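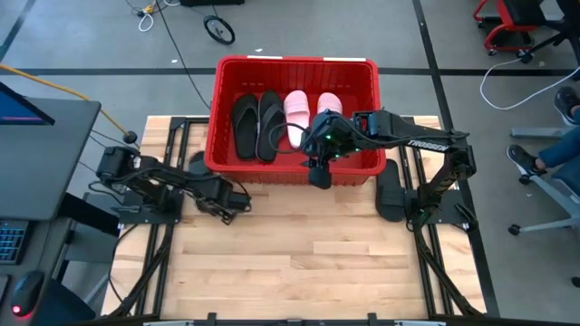

Cómo guardar las chanclas de toda la familia en la entrada sin que acaben por el suelo

Publicado en: Hogar y orden > Recibidor y calzado
Visitas: 1.297

Celtia33
Buenas. Somos cuatro en casa y desde mayo hasta octubre vivimos en chanclas de pala, de esas de plástico de una pieza. Las dejamos todas al entrar y a media tarde hay zapatillas sueltas por todo el pasillo. He pensado en poner una cesta roja de plástico calado que tengo del trastero, rectangular y abierta por arriba. El mueble de la entrada es un banco de madera clara y la cesta iría encima.

Mis dudas son dos. La primera, si es mejor meterlas tumbadas en fila, con las puntas hacia el fondo, o de pie. La segunda, si se puede hacer que cada uno tenga su sitio, porque hay dos pares negros y dos claros y siempre se mezclan. No quiero comprar un zapatero, el hueco es de 700 mm y ya está el banco.

Gracias.

Alus
Nosotros lo tenemos así desde hace dos veranos. Tumbadas y en fila, con la suela hacia abajo y todas mirando al mismo lado. En una cesta mediana caben dos pares sin apretar: un par negro a la izquierda y uno rosa claro a la derecha, por ejemplo, y se ve de un vistazo si falta alguna. Si metes los cuatro pares en la misma cesta vas a tener que amontonar y entonces da igual el orden, porque la de abajo la saca uno y tira las otras tres.

Yo pondría dos cestas iguales, una por cada dos personas. Para el sitio de cada uno, etiquetas blancas pequeñas pegadas en el borde de atrás. Las de papel se despegan con la humedad, usa de plástico y limpia antes el borde con alcohol.
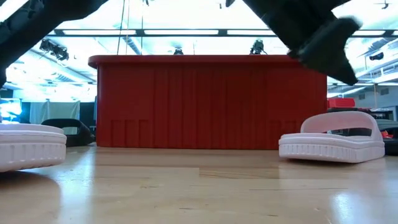

Otra cosa es la suela. Las blancas con estrías en el lateral cogen mucha porquería entre ranura y ranura y si las dejas encima del banco acaban marcando la madera. Un cepillo de uñas viejo con agua y jabón, se escurren y a la cesta. En verano lo hago una vez por semana. Las negras no lo enseñan tanto, pero hay que hacerlo igual.

Y si alguna se queda de lado o boca abajo, colócala antes de meter la siguiente. Con la tira aplastada mucho tiempo se deforma y luego roza en el empeine.

navarrete_786
De pie entran más, las mías están así y sin problema. Depende de lo alta que sea la cesta. Mídela.

Endton
Coincido con lo de las dos cestas. Añado que yo no la pondría encima del banco si os sentáis ahí para calzaros, porque cada vez hay que moverla. Si el banco tiene hueco debajo, mejor ahí, y que el lado largo quede hacia fuera para no tener que agacharse tanto.

Lo de las etiquetas en mi casa no funcionó con los pequeños, que todavía no leen. Les puse una pegatina de color en el borde y otra igual en la plantilla, junto al talón. La de la plantilla dura poco y hay que reponerla cada mes.

Sobre las estrías, un palillo de madera va mejor que el cepillo cuando el barro está seco.

Celtia33
Gracias a todos. La cesta mide poco de alto, así que de pie no. Voy a buscar otra igual y las pongo tumbadas, debajo del banco. Ya diré qué tal.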